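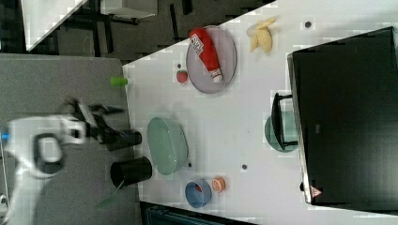 4 min read

Case Coordinator, Probate and Family Property Mediation
Boychuk Mediation, Tresto office
Full time, permanent

Boychuk Mediation is hiring a case coordinator for its Tresto office. We handle disputes between relatives over estates, shared houses, family loans and small family businesses. Most of our cases come from the probate court in Jellero County. The rest come from attorneys or from the families themselves.

The coordinator is the first person most parties speak to, and stays with the file from the intake call until the signed agreement goes back to the court or the case is closed without one. You will not mediate. You will set up everything the mediator needs and keep both sides informed in the same way and at the same time.

Last year the Tresto office opened 63 cases. A coordinator carries part of that load together with one colleague who already holds the same job.

What you will do

Take intake calls and record who the parties are, who represents them and what each of them wants decided.

Check every new case for conflicts of interest before a mediator is assigned.

Schedule sessions. In an estate case this can mean a large family, several attorneys and more than one time zone.

Send out the agreement to mediate, collect signatures and chase the ones that are missing.

Keep the case file in Karkeo, our case management system. Notes go in the same day. You do not need to know Karkeo already; we train everyone on it.

Prepare the rooms on session days. Parties usually start together and then move to separate rooms, and the coordinator walks drafts between them.

Type up terms as the mediator dictates them and print clean copies for signing.

Report outcomes to the court clerk on the court's form. The form asks only whether the case settled. Nothing said in a session goes into it.

What we are looking for

At least two years of office work in a law firm, court, title company, social service agency or similar place. Work with people who are upset counts for a lot, wherever you did it.

Clear, plain writing. Many of our parties have no attorney and read our letters alone.

Discretion. You will hear things about families you may run into at the grocery store. Tresto is not a big town.

Comfort with the phone. A good deal of this job cannot be done by email.

A second language is welcome but not required. A law degree is not needed, and neither is mediation training. If you have taken a basic mediation course, mention it in your letter.

What we cannot use is someone who takes sides. It is easy to do in this work – one brother is polite, the other one shouts, and the one who shouts may still be right about the house. Coordinators do not give opinions on who should get what, to the parties or to their attorneys. 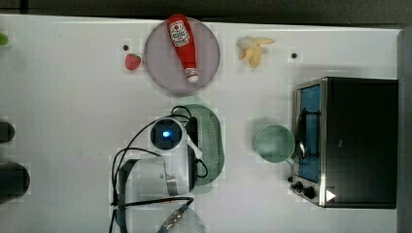 Hours and place

The office is open from 8:30 a.m. to 5 p.m. Sessions sometimes run late, and you can expect to stay into the evening on up to four days a month. Those hours are paid or taken back as time off, whichever you prefer.

The job is based in Tresto. After the training period you may work from home two days a week, as long as no session is booked that needs you. Now and then you will drive to the courthouse in Jellero to file papers or sit in on a scheduling conference. Mileage is paid.

Pay and benefits

This is an hourly position. The rate depends on experience, and we will tell you the figure for your case in the first phone call, before you spend time on an interview. Benefits include health and dental insurance, paid vacation and sick leave, a retirement plan with an employer match, and the fee for a basic mediation course once you have been here a year.

Training

You will spend the first weeks next to your colleague, listening to calls and then making them with your colleague on the line. You will also sit in on sessions as an observer if the parties agree to it. You will get your own cases a few at a time, starting with ones that have only two parties.

How to apply

Send a resume and a letter of no more than one page to Mwanahawa Mollel, office manager, at the Tresto office, by mail or through the contact form on this site. Write "Case Coordinator" in the subject line or on the envelope. In the letter, tell us about a time you had to give the same bad news to two people who were not speaking to each other, and how you went about it. Please leave out names.

We read applications as they come in and plan to hold interviews in August. There is one interview, with Ms. Mollel and a mediator, and a short writing task done at the office: a letter to a party who has missed a session. Everyone who applies gets an answer.

The new coordinator will handle confidential records, so an offer depends on a background check and two references. We do not contact references until we have told you we are going to.

Questions about the job can go to Ms. Mollel by phone in the mornings. She cannot discuss open cases with applicants. If you or a close relative are a party in one of our cases, you may still apply – tell her so at the start.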